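July, evening. Bench arm, sim side.

Picked up from Radka's notes. The arm model now loads on its pedestal without the base joint drifting. Cause was the mass entry for the mounting foot, which Vasilis had left at the importer default. Set it by hand and saved the scene as Leka 4. Leka 3 is still on the shared drive; don't use it.

Physics step is 2 ms. Tried 4 ms to save time and the fingers chattered whenever they touched the tray border, so went back. Solver iterations left at 25.

Tray is turned relative to the table on purpose. Beverley wants the approach tested off-axis before we cut the real fixture, as the bench in the shop is never square to anything. Gripper comes down beside the upper right corner of the tray. The shadow from the arm runs right across the bench, over the side panel and onto the floorboards, and it moves with every pose. Worth remembering if we ever put a camera on this.

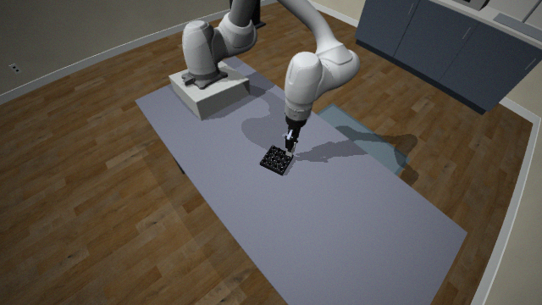
## Still wrong

- Shadow edges are stepped. Shadow map resolution is probably too low. Cosmetic, but Spyros will want it fixed before anything goes to the Okham group.
- Side panel renders as see-through teal. Haven't checked whether it has a collision shape. Viorica built it, ask her.
- Tray interior is a dense mesh and slows contact checks. Try a simplified hull for the border and keep the detail for display only.
- Joint limits on the wrist are copied from the Plirkstead drawing and need checking against the printed part.

## Next

Run 500 approaches overnight with the tray angle randomized, log fingertip position at the end of each. No grasping yet. If the log is clean, Vasilis can start on the bracket.

Colour of the cabinets is fine, stop changing it.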